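A few posts about painting a small room dark, now that I've lived with one since May.

I bought brown because it was on sale at Tivemska. Two gallons, flat finish. The color is called Cairns on the lid, and I have never met anyone who picked it on purpose.

Dark paint needs a tinted primer. I used white on the first wall and it took an extra coat to hide it. Ask the store to tint the primer gray. Mine did it free.

Flat paint shows every place you touch it. Wash your hands before you move the couch back. I have a shiny spot by the light switch that I made with a wet rag.

Myroslav Yurchenko, who paints houses over in Flinditdale, told me to box the cans. Pour them into one big bucket and stir. Two cans of the same color can be a little off from each other.

Cost so far is $148 with rollers and tape. The cheap roller covers shed. I spent a good part of an evening picking fuzz off the wall with tweezers.

Lamps matter more than they did before. One ceiling light made the room feel like a closet. Two lamps at sitting height fixed most of it. I'm using warm bulbs.

The trim question: I went darker than the wall. White trim was too much of a jump for me. Plenty of people disagree and their rooms look fine.

If you're unsure, paint a big piece of cardboard and look at it at 7 in the morning and again after dinner. The little store chips are useless for dark colors.

Four renders of the brown wall and dark window frame idea:
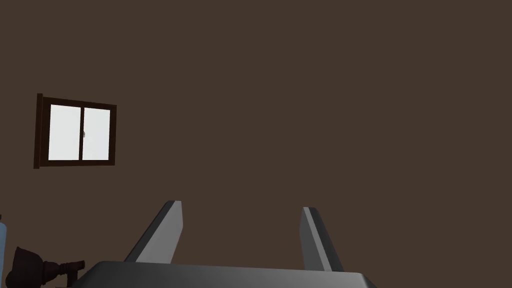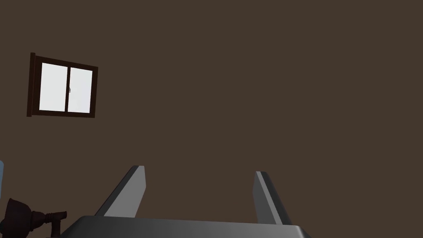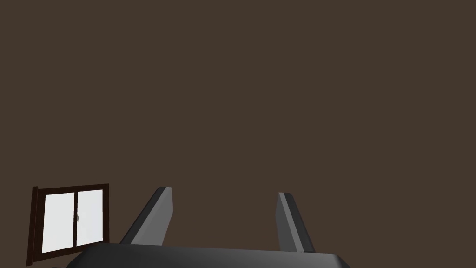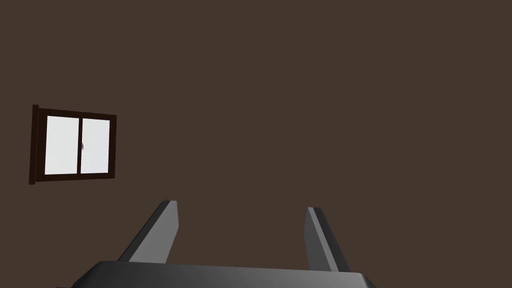
Plain dark brown wall, one window, darker frame.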